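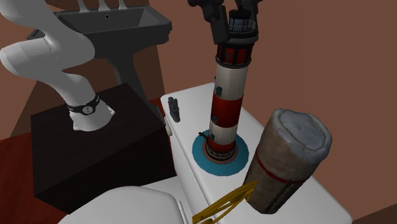 Tank-Top Pick, README
14 shares | 3 comments

Hi! I'm the one in the Rastville robotics club who ended up looking after this dataset, so the notes are in my voice and a bit rambly. Gindari is our sim project for the year: one arm, one gripper, and a bathroom where everything worth grabbing sits on top of the toilet tank. The target is the model lighthouse with the red and white bands. The rest is clutter, and we love clutter!

What you get

There are 319 episodes, each up to 30 seconds long. We kept 200 for training, held back 19 for testing, and the rest are spares you can use however you like (I mostly use them for debugging). Everything is rendered, so please don't expect it to carry over to a real arm without work – ours hasn't yet.

Camera views change between clips. The close ones are great for finger placement and pretty hopeless for judging how far away the tank edge is.

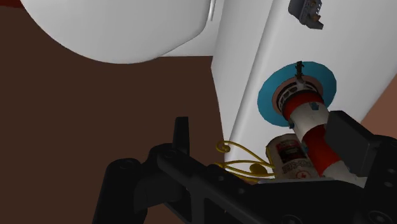 Loading it

Unzip the Gindari folder next to your scripts and run the Akande loader from there. It wants Python 3 and plenty of disk space. If it complains about a missing index, delete the cache folder and try again, that fixes it for me nearly every time.

Known problems

Object poses are in the world frame, but gripper poses are in the arm base frame. Sorry, we only caught that in May. Success labels were done by hand, and a lift counts once the lighthouse clears the tank lid. If you enter the Ultetti student round with this, say which split you trained on.

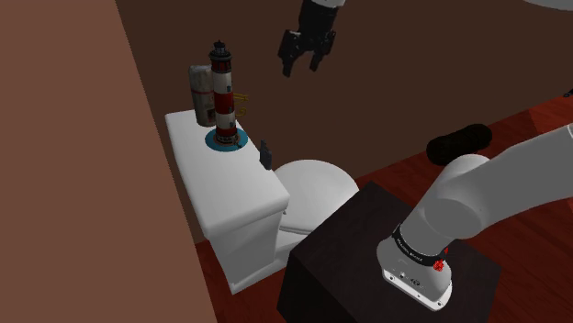 Ultetti Sim Team wrote that the base-frame poses tripped them up too, and asked if we could ship a converted copy next to the originals. Yes, working on it – the script is done and I just need to check the test split before I upload.

3 comments | Share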